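Marcas desiguais ao puncionar letras em alumínio de 4 mm

Ikechukwu Isah
Estou gravando plaquetas de alumínio com punções de letra de 5 mm, martelo de 255 g e bloco de aço. O lado esquerdo de cada letra sai fundo e o direito quase não aparece. Já troquei o bloco e o resultado não mudou. O problema é o martelo ou o jogo de punções?

12 partilhas · 3 comentários

Lindiwe Du Plessis
Provavelmente nenhum dos dois. Marca funda só de um lado indica punção inclinado. Apoie a face inteira na chapa, segure perto da base e dê um golpe único, na vertical. Se bater duas vezes, a letra duplica.

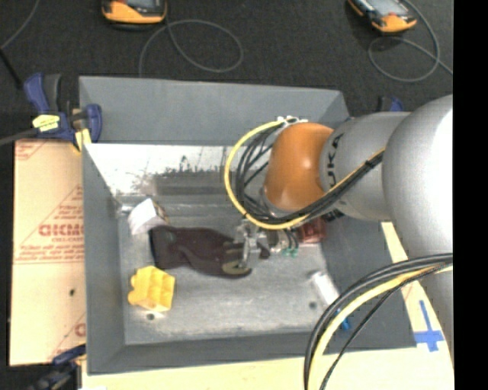
Verifique também a superfície sob o bloco. Bancada que vibra absorve parte da energia -- um saco de areia fino ou uma placa de borracha costuma bastar. Para 5 mm eu usaria um martelo mais pesado, por volta de 450 g, de latão.

Útil (7)

Kandasamy
Tive isso com um jogo da Zalero. A face do "R" vinha torta de fábrica. Teste em sucata antes de culpar a mão.

Útil (1)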